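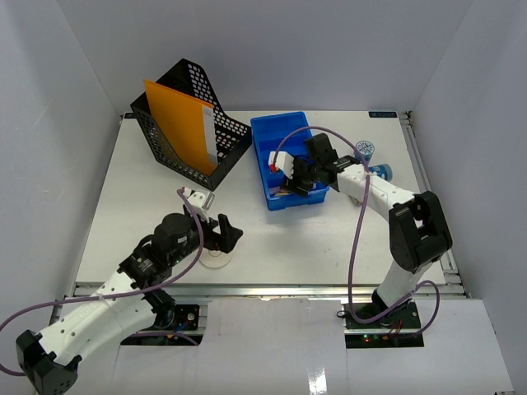 Jutden Travel Paper Set for Visiting Teams

March
By the Trovura shop desk

I look after the club and competition range at Trovura, and this is the set I get the most emails about, so I've tried to put all the answers on one page. If you're taking athletes across a border for an event while entry rules are still in force, you already know how much paper comes with it. Test results, invitation letters, exemption forms, passenger forms, the hotel booking, the training schedule the organizers want stamped. The Jutden set is a printed pack that gives every one of those a place to go.

You get 8 traveler booklets, 2 team manager booklets and 4 spare sheets of tabs. Each traveler booklet covers one person for one trip. The first spread is for passport and contact details, then there's a page for each test with room for the date, the time the sample was taken and the lab's reference. After that come the daily check pages (temperature, symptoms, who you shared a room with, who you sat next to on the bus). I wasn't sure about the bus page at first, but the managers who tried it for us asked for more lines, so now it has more lines!

The manager booklet is the thicker one. It has a grid with the whole squad down the side and the deadlines across the top, so you can see at a glance whose second test is still missing. There's a fold-out at the back for room lists.

We took an early version to the indoor rowing meet at Alledcombe and I learned a lot in one weekend. The old cover was glossy and you couldn't write on it, so names ended up on bits of tape. The cover you get now is matte and takes ballpoint or pencil just fine. We also moved the emergency numbers to the inside front, where people kept looking for them anyway.
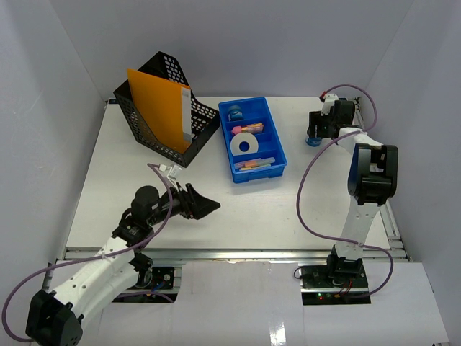
The paper itself comes from Ojala, who print our scorebooks too, and it's heavy enough that a marker doesn't bleed through. The binding is stapled, so the booklets lie pretty flat, and there are two punched holes down the side if you'd like to keep the lot in a ring binder.

A few things people ask me. No, the pack doesn't include the official forms, and it can't get anyone through a border on its own. Rules change quickly and they're different for every country, so please get the current forms from the event organizer and check them again on Monday of the week you fly. Yes, you can order traveler booklets alone if your squad is bigger than 8. And yes, we can print your club badge on the cover, but only on larger runs (the printer's minimum is 2,000 booklets, so that's really one for federations).

Packs go out flat in a card mailer. If one turns up bent, send me a note with your order number and I'll put another in the mail.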